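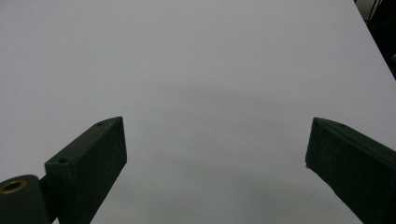 ## Unit 4: Preparing the work surface

Notes for the practical with Liv Strömberg. Please read them before you come to the lab.

A pale board is a good base for small items, as the colours of the dishes stay easy to see. Lay it flat on the table and leave a strip of bare wood at the near edge and at the far edge. Wipe it with a soft cloth. Do not use the rough side of the sponge, it leaves grey marks.

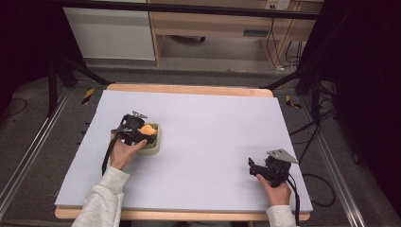
Small square bowls are placed with one side parallel to the board. Soft items go inside the bowl and should not be pressed down.

Write your layout on sheet 222. If the centre of your board is damaged, ask Bonifacio Ortuño for another one from cupboard 364.

Reading for next time: Morska booklet, chapter on trays.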